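Prillell Cell: Equipment Plan and Budget for a Two-Arm Produce Sorting Station

Project report, second semester
Submitted by the Prillell project group, Diltbridge

Summary

This report sets out the equipment needed to build a tabletop sorting cell with two robot arms, and the order in which it should be bought. The cell is meant to move vegetables from a work surface into the correct container. All work so far has been done in simulation. The department will release money for hardware in 2 phases, and this plan assigns each item to a phase and explains the choices made.

1. Starting point

The group inherited a simulation model from an earlier class project and rebuilt the workspace in it during January. The model runs on the lab workstations and needs no purchase. Its value to the budget is that reach, container size and camera placement can be tested before an order is placed. An arm that turns out too short is the most expensive mistake open to us, as neither of the suppliers we contacted accepts returns once an arm has been bolted down.

The simulated task uses vegetables on a counter, with containers on both sides. Each arm is mounted near one side and handles its own half of the surface. The middle is shared, and only one arm may enter it at a time.

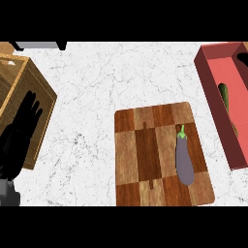

Container cost was left out of the first draft of the budget and had to be added. Containers are cheap compared with arms, but they set the reach requirement, and changing them late means repeating the reach tests. We compared open crates with long, narrow bins. A long bin suits items shaped like the cucumber in the red-pink one, which lies lengthwise against the inner wall and leaves the floor beside it free. A crate with a wider opening tolerates a poorly aimed drop but takes up more counter. The plan therefore includes both types. Bins should have a handle opening in the end wall so that they can be lifted out without a tool.

2. Arms

Two suppliers were considered, Flulau and Pandey. Both sell a tabletop arm that meets the payload requirement. The Pandey arm has the longer reach. The Flulau arm is shorter, but its controller can drive a second arm with no added license, and this removes one line from the budget.

In simulation the shorter arm could reach every required point on its own half of the counter once the base was moved inward. It could not reach the far corner of the opposite container, which the task does not require. We recommend the Flulau arm for both positions.

The first arm should be bought in phase one and the second in phase two. Buying both together would save on shipping, but a fault in the mounting design would then have to be corrected twice.

3. Grippers

A multi-finger hand was modeled first. It held long and rounded vegetables well, but its width caused contact with the container walls during placement. A parallel gripper with soft pads is narrower and has fewer parts to replace. Its weak point is tapered items, which can rotate in the grasp when picked up away from the center.

The plan calls for 3 grippers: one parallel unit for each arm and one multi-finger unit for comparison tests. The multi-finger unit is the first item to drop if the budget is cut.

4. Work surface and fixtures

The simulated counter has a veined marble texture. Real stone is not needed and would add weight to the frame. A matte laminate panel is specified. The pattern should still be varied during vision tests, as a plain surface makes segmentation look better than it is. Printed vinyl sheets will cover this at low cost.

5. Spares and consumables

The consumables line covers 21 weeks of operation, the length of the test period. It includes gripper pads, vinyl sheets, fasteners and produce. Plastic vegetables will be used for setup and repeatability runs. Real produce will be bought weekly in small amounts, as firmness and surface texture change with storage.

6. Purchase order

Phase one: frame and panel, one arm with controller, one parallel gripper, one overhead camera, emergency stop, containers.

Phase two: second arm, second parallel gripper, multi-finger gripper, wrist cameras, remaining spares.

Phase two should not be released until the first arm has completed the single-arm task on the real frame. The lead time quoted for the arm is the longest of any item, so the order for the second arm should be prepared in advance and held for approval.

7. Open items

The floor load rating of the assigned room has not been confirmed. The power circuit is shared with the adjacent lab, and a separate circuit may have to be charged to this project. Neither cost is included in the current total.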